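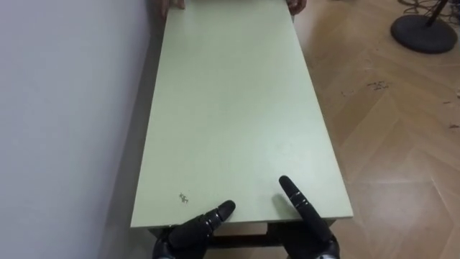
Flelley hall gets its tables back

The long green tables are going back into Flelley Community Hall, and the town could hardly be happier about it. After a winter of borrowed trestles and card tables with one dodgy leg, the old favourites have been pulled out of storage, cleaned up and carried home, ready for the Avram Street supper on March 22, 2023.

If you've lived in Flelley for any length of time you've eaten off one of them. They're long, they're the colour of mint ice cream, and they have hosted wedding lunches, seed swaps, blood donor clinics, quilting bees and at least one very heated debate about the swimming pool. They came out of the hall in January, when the old floor was lifted and replaced, and they've been stacked in the Stuvon warehouse ever since.

Sofia Koutsoukos has been running the move, and she was grinning the whole way through it.

"I got my first aid certificate at one of these tables," she said. "My daughter had her sixth birthday at one — the cake slid, but the table was fine. I really didn't want to see them swapped for grey plastic."

That was on the cards for a while. A quote came in for folding plastic tables, and it looked tempting, as the green ones are heavy and they show their age. There are chips along the edges here and there, and a dark mark or two that no amount of scrubbing will lift. But when the question was put to hall users, 227 people wrote back, and the pile of letters in favour of keeping the green was so much taller than the other one that the matter was settled in an evening.

The tops have been washed down with warm water and sugar soap. They haven't been sanded or recovered, and the chips are staying. Otis Holloway, who did a good share of the scrubbing, said he'd had offers of touch-up paint from all over town, in every shade of green you can imagine.

"Lovely of people, but you'd never match it," he said. "Leave it alone, I reckon. It's a good honest colour and it cleans up beautifully."

Moving them is a job for two, one at each end, and there's a bit of a knack to it. The hall's side door is the widest way in, but it opens onto a corner, so each table has to be tipped on its long edge, walked through, then set flat again on the other side. Leilani Tran marked the turning spot on the path with chalk, which made the whole business a good deal quicker. Fingers go under the lip, thumbs on top, and whoever is walking backwards gets to call the steps.

The new floor helps too! It's level for a start, something the old one hadn't been for years, and anyone who ever chased a runaway pea across a plate in the northeast corner will appreciate the change. Felt pads have gone on the feet of every table to protect the finish, and hall users are asked to lift and carry from now on, please, and not drag.

The layout will be different as well. The tables used to run in one enormous line down the middle, which looked grand but meant a long trek to the kitchen if you were stuck on the far side. For the supper they'll be set in 2 rows with a generous aisle between them, so there's room for prams, walkers and anyone carrying soup. Amos Blackwood drew up the plan on the back of a raffle poster, and it has been pinned inside the kitchen door for future reference.

Supper starts at 6 p.m. and is bring-a-plate, with tea, coffee and cordial supplied. The Ganance Singers will do a short set before dessert, and they've promised to keep the sea shanties to a minimum (please don't hold them to it). Families are welcome, and there'll be a corner with paper and crayons for the little ones — paper being the important word there.

Regular bookings pick up again the morning after the supper. The quilters have first go, followed by the seniors' lunch, and the seed swap moves back from the library to its usual spot near the windows. Groups wanting a table set up or shifted before their session should leave a note in the book by the side door.

Spare hands are still wanted for stacking chairs after the supper. See Sofia in the kitchen on the night, and bring a tea towel if you've got one.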